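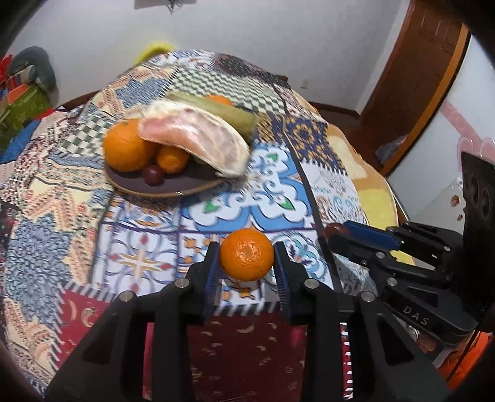 Mandarin growers in the Collmont district will move to a new size and residue standard from June, under rules published by the regional produce board. The standard replaces a set of grading bands last revised in 2020 and applies to all fresh fruit leaving the district's packing houses, whether it is sold loose, in mesh bags or in cartons.

The main change concerns small fruit. Under the old bands, mandarins below the minimum diameter could be sold only for juice. The new text creates a separate class for small fruit, which may be sold fresh if it meets the same sugar and acid limits as the larger grades. Packing houses must label the class on the carton and may not mix it with any other.

Growers had asked for the change after two dry seasons in a row. Low water during the summer months reduces fruit size more than it reduces sugar, and packing houses in the eastern part of the district reported large volumes of sound fruit going to juice at a fraction of the fresh price. The Titinora cooperative, which packs for growers on both sides of the river, said in its written response that the old minimum had been set for irrigated groves and did not suit the upper terraces.

Residue testing is also tightened. Each packing house must send a sample to an approved laboratory for every 500 cartons packed, and results must be on file before the lot is released. Until now, sampling was done once per grower per season. The list of substances to be tested has been extended to include two post-harvest fungicides used on fruit held in cold storage. Lots that fail may be retested once. A second failure means the lot is withdrawn from fresh sale and the grower's next 5 lots are held for testing regardless of size.

Waxing remains permitted, but must now be declared. The wording "waxed" or "unwaxed" has to appear on the carton end panel and on any bag sold to the public. Fruit sold with stem and leaf attached is exempt from the waxing rule, as it is not normally passed through a brush line, though it still has to be sampled for residues.

The board's notice puts the number of registered mandarin holdings in the district at 2460, most of them small family plots that deliver to a shared packing house. Testing costs will be charged to the packing house and not directly to growers. The board expects the cost to be passed on through the packing fee – the notice gives no estimate of the amount – and says it will review the charge after the first full season.

Not all packers support the timetable. Pons, a packing firm that handles mostly late varieties, asked for the start date to be moved to the end of the year so that its optical sizers could be reset between seasons. The request was turned down. The board said that the early start gives packing houses time to adjust labels and laboratory contracts before the main harvest, and that late fruit still in storage will be treated under the old rules if it was picked before the change.

Retail buyers will see the new class on price lists from the start of the next harvest. The wholesale market at Grernton has confirmed that it will quote small fruit on a separate line, with prices given per carton and per kilogram. Dates, plums and other fruit traded at the market are not affected.

The full text of the standard, including the diameter table and the list of approved laboratories, is available from the board's office and at each registered packing house. Written questions on labeling will be accepted until the rules take effect.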